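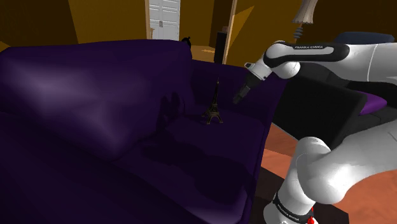
Start pose in the simulator: gripper above and to one side of the tower figurine.

Comparing two grippers on a thin object

Load the living room file and put the Eiffel Tower upright on the sofa seat. Keep the arm's start pose the same for both grippers.

1. Set the controller to 1000 Hz.
2. Run the first gripper for 2000 trials and save the log.
3. Swap the gripper model, reset the tool offset and repeat.
4. Sort failures into missed, tipped and dropped.

If the tower tips before contact, lower the approach speed and start both sets again.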